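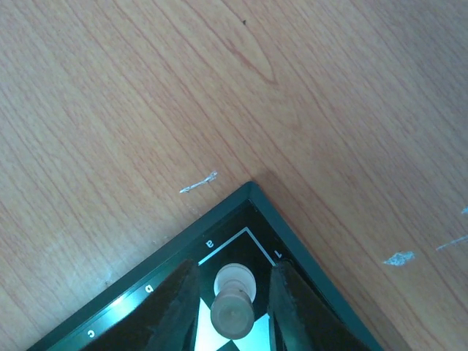 *Wrist view over a1, fingers open, one white piece between them.*

I want to make a case for the printed letters on the edge of a chessboard. Most people who write perception code for tabletop robots walk straight past them, and I did too for a long time. My first instinct was to find the squares, fit a grid, and let the arm get on with it. A grid fit is lovely work and I still enjoy it! But a chessboard grid looks the same after a quarter turn, apart from the colors, and exactly the same after a half turn. The software can place every square to within a hair and still believe that a1 is h8.

The little "a" and the "1" settle that. They are tiny, they're tilted, and from the wrist they are often close to upside down, and I don't care. You don't need to read them well. You need to read one of them well enough to choose between 4 possible orientations, which is a far easier problem than reading text.

Mikkel Thorlacius, who wrote most of the planner in our Nurard stack, disagrees with me on this. He would rather set the board pose once from the overhead view and trust it until the game ends. His argument is a good one: every extra thing you read is an extra thing you can misread, and a wrong label at the wrong moment is worse than no label. Where we part ways is on what the code should do with doubt. Mikkel wants it kept out of the planner. I want it passed in, with a number attached, so the planner can decide to look again before it closes the fingers.

And looking again is so cheap now! When we started, a wrist view check took long enough that you could feel the arm hesitate. These days we run 6 checks on the way down to a piece and the motion stays smooth. Each one asks the same small question – given where I think the square is, do the pixels agree? – and nudges the target a little.

The corner squares are my favorite test for this. In the middle of the board you have squares on every side and the fit is strong. At a1 you have two edges, a border line, and then just tabletop, with wood grain running any way it likes. Our old line finder adored wood grain. Scratches too. I have a folder of 4,000 logged approaches, and the ones I go back to are nearly all corners, where the finder had picked up a nice straight streak in the table and called it the board.

The fix that stuck was boring and I'm very fond of it. We stopped asking for lines and started asking for the corner as a whole: outer edge, seam, thin pale line, then the square. If those don't come in that order, the fit is thrown out. Grímur Bjarnason wrote the first version in an afternoon, and it was 100 lines with the comments.

I'd love to see more tools built this way. Bigger models are fun and I'll happily use them, but the objects we hand to robots are full of marks that were put there for people. Board edges, ruler ticks, the arrows on a pill box lid. Somebody already did the labeling – read it, carry the doubt along with it, and let the planner ask for a second look.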